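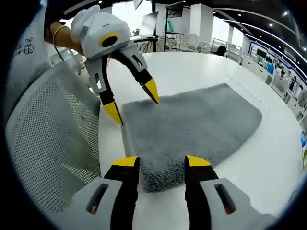 Fig. 1. Towel task, both hand-held grippers, grey towel flat before first fold.

Thursday, May. Notebook, folding group, Alier student project

Aim for the session: settle the start pose for the towel task and fix the logging so that left and right line up. Folding itself was secondary.

Set-up. Grey plush towel on the white table, near edge parallel to the table edge. Fingers open at start. Yellow tips on all four fingers. Rule for the start pose, as of now: one gripper waits at the near edge with the tips on the table side, the other comes in from above and opens over the towel. Previously both started on the table and the tips met in the middle on the first fold.

Logging. Both streams go through Pidodari. Left stream was ahead of the right by 555 ms at the start of the session. Traced to the left recorder starting on power-up and the right one on the trigger. Both now start on the trigger. Offset after the change is below one camera interval, good enough for the first fold. Should be checked again after a long run in case the clocks drift.

Finger opening. Raw encoder value at full open was set to 800 for both sides in the config. The right hand never reaches it and the log shows it as slightly closed at all times. Changed to a per-side value, read at start-up with the fingers held open. Remember to hold them open. If they are closed when the script starts, every value in that run is wrong and there is no warning. To do: add one.

Folding. Pinching a single layer at the near edge works if the tips come in low and flat. Coming in steeply, they push the pile down and slide over it. On the second fold the tips often take the top layer only and the lower one stays behind. Tried approaching from the corner; better, but the corners are rounded and there is less cloth to hold. Two demonstrations discarded for this, both marked in the Juška sheet with the reason.

View. With the wide lens the far edge of the towel comes out as an arc. Do not straighten the towel by the preview; straighten it by the table edge, by eye, before picking up the grippers. The seam in the tabletop is also a usable reference.

Open points:
- start-up warning for closed fingers
- drift check, long run
- thinner cloth for comparison, same start pose
- decide whether a dropped corner counts as a failure for the Bukivetti round. The rules only say "folded and at rest".
- cable on the upper gripper: agree on one side of the wrist and keep to it

Config saved under the session folder. The old one is kept until the drift check is done.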